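Celton Two-Finger Gripper, Series 5
Parallel gripper for tabletop arms

The Series 5 is a two-finger parallel gripper for small research and teaching arms. It replaces the Series 4 and uses the same bolt pattern, so an existing wrist plate can stay where it is. The main changes are a stiffer finger mount, a quieter drive, and a separate force limit for opening and closing.

It is sold singly or as a left and right pair. The two units in a pair are mechanically the same. The only difference is the side the cable exits, which keeps the lead on the outside of the arm when two arms share one table.

Tested on household items
Zuweira Kwofie and Wajid Gondal ran the Series 5 against the Series 4 in our Stumville shop through April. They used a breakfast table task on a two-arm station: plates, bread, fruit, a bowl, drinking glasses, a spoon. Each gripper made 600 grasp attempts with the same arms, the same controller settings and the same operator.
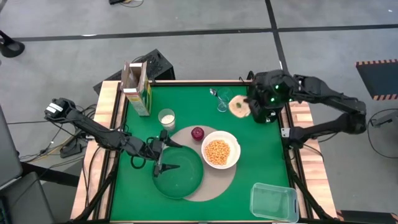 The Series 4 lost its hold on 173 of those attempts. Most of the losses were on plate rims, where the old fingers spread slightly under load and let the plate turn. The stiffer mount fixed a good part of that. Bread was the other weak spot. At the factory force limit both models leave a dent in a soft slice, and we suggest lowering the closing force before you work with food.

Spoons lying flat are still hard for either model. If your work has a lot of thin flatware, order the narrow fingertips, which get under a handle more easily. They give up some grip on round fruit.

Fingertips
Standard: flat pad, textured rubber. Fitted at the factory.
Narrow: tapered tip, smooth rubber. For flatware, cards and thin rims.
Wide: for boxes and food containers. Check clearance to your wrist camera before ordering.

Tips change with two screws and a hex key, included. Run the homing routine after every change, or the controller will keep using the old closed position.

Controllers
Works with the Aidoo bench controller and with the Destow dual-arm controller. The Destow needs the adapter lead, sold separately. Older Aidoo units have to be updated before they will accept separate opening and closing limits. Without the update, the gripper runs with one limit for both.

In the box
Gripper, standard fingertips (fitted), one cable, hex key, mounting bolts, printed setup sheet.

Price
Single unit: $1493. Pairs and school orders are quoted on request. Contact Alina Lungu in sales. For questions about mounting on an arm not listed in the setup sheet, ask for Mawuli Gyamfi.

Page updated May 6, 2018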